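**Which side of a two-layer sponge for painted steel shelves?**

Dark gray shelf, shallow tray top, faint scuffs. Green side or yellow?

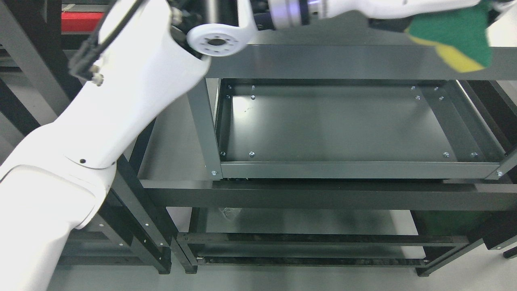

I also wash plastic plates with it. -- Tuva Engebretsen

**Siham Bensaid:** Yellow on both.

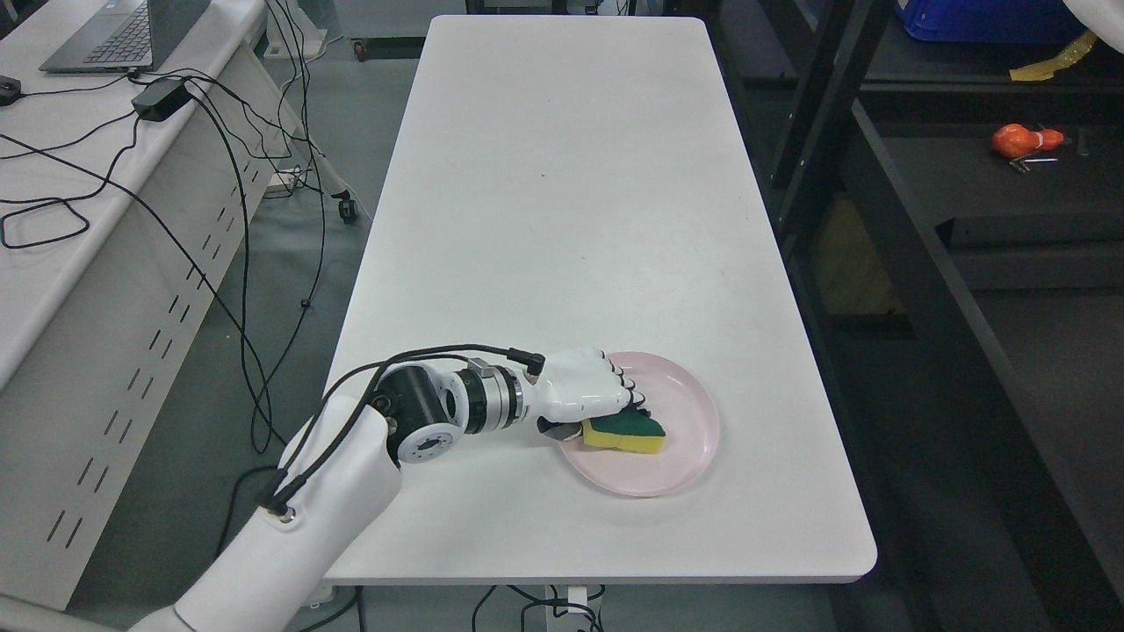
Green pads can dull paint and plastic.

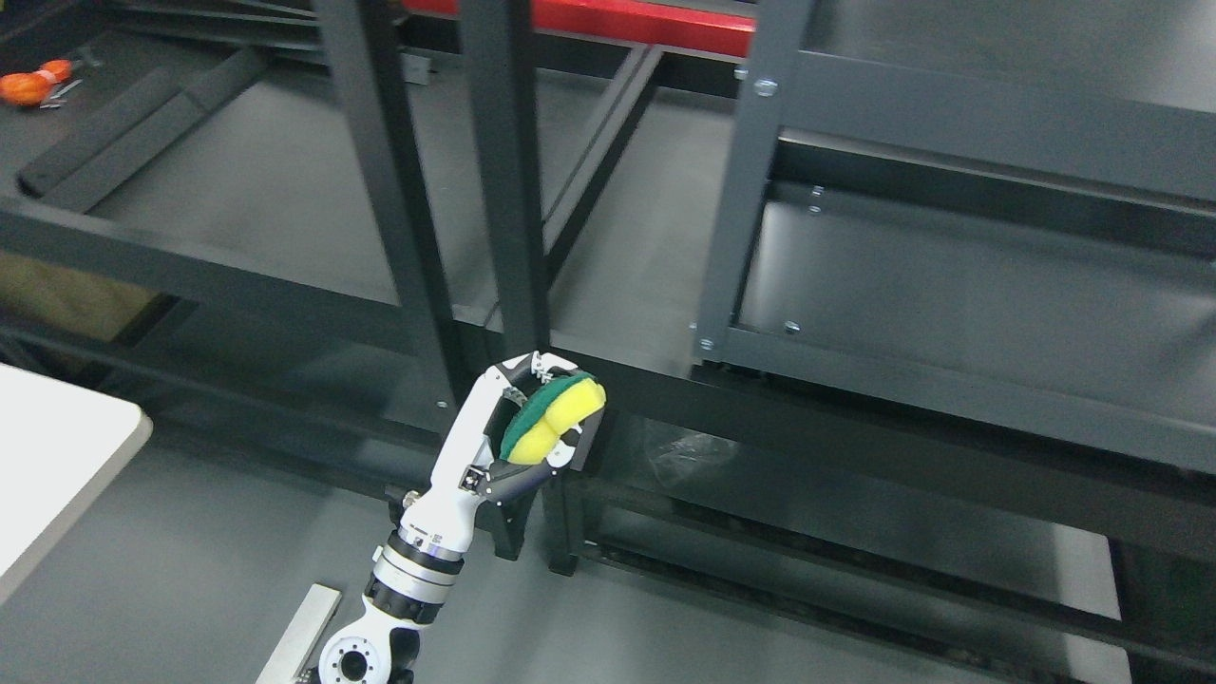
**How often should I replace it?**

Every 2 weeks. Keep a separate one for shelves.

**Tyra Ekström:** I use a sponge
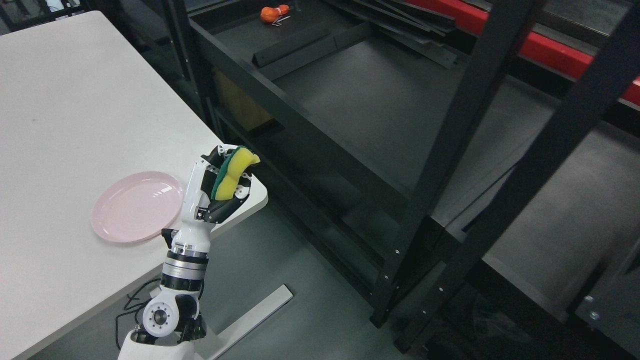 with dish soap. Dry the bolt heads afterward.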